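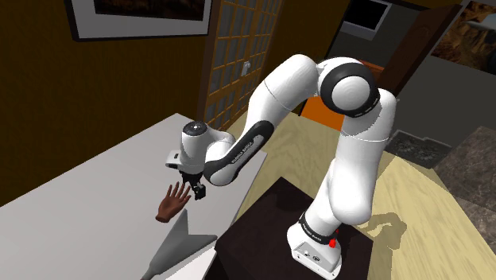
Search this site Go

Notes for week 2: borrowing a word

Welcome back, everyone, and do grab a spare handout if yours has gone astray. We carry on with loanwords, those travellers that wander into a language and (more often than not) forget to go home. Think of "ketchup", "pyjamas" or "bungalow", which hardly feel foreign to us now!

Please read the Workancombe booklet as far as page 106, taking your time over the part on spelling. Then pick 10 borrowed words from your own kitchen and look up where each came from. A good dictionary will do nicely, and bring your list along to the seminar.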